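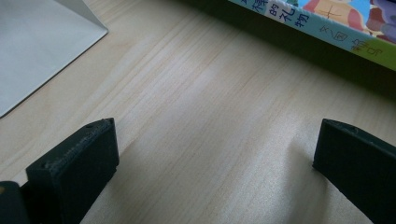 A gripper is the part of a robot that takes hold of things. The one on our bench is called Kallo, and it has two fingers that move toward each other and apart again. When the fingers are apart, as they are over the table with the picture book, the gap between them is called the opening. Each finger is a thick, dark block with a flat top, and the top has a small hole in it. Fingers wear down with use, so they have to be checked and sometimes changed.

Checking the fingers

Amado Lagman looks after Kallo. He switches the power off first and waits until the small light on the power box goes out. A gripper with power can close without warning, and it does not know what a thumb is.

Next he wipes both fingers with a dry cloth. Dust makes a finger slippery. A slippery finger lets go of a pencil or a paper cup halfway through a lift.

Then he looks for cracks. Most cracks begin near a hole or a corner, where the plastic is thinnest. A cracked finger is taken off and goes in the scrap box, even if it still works.

Changing a finger

A new finger is printed in plastic, one thin layer on top of another. Tyyne Koivisto writes the number of each new finger in a notebook. The latest one is 931. She files the rough spots off before it is fitted.

The screws go in loosely at first. The two fingers are brought together by hand until they meet along their whole length, and only then are the screws tightened. If one finger sits crooked, the tips touch before the rest does — like scissors that have been bent.

Teaching it where closed is

A motor moves the fingers, and the motor counts its own small steps. After a change, the count has to start again. Kallo closes slowly until the fingers touch, and that place becomes zero. Then it opens all the way. On Kallo, fully open is 388 steps from zero.

Last comes the test. Kallo picks up a foam block and puts it down 100 times. If the block is dropped even once, the screws are checked and the test starts over from the first lift.

The fingers are checked again after every 200 hours of work.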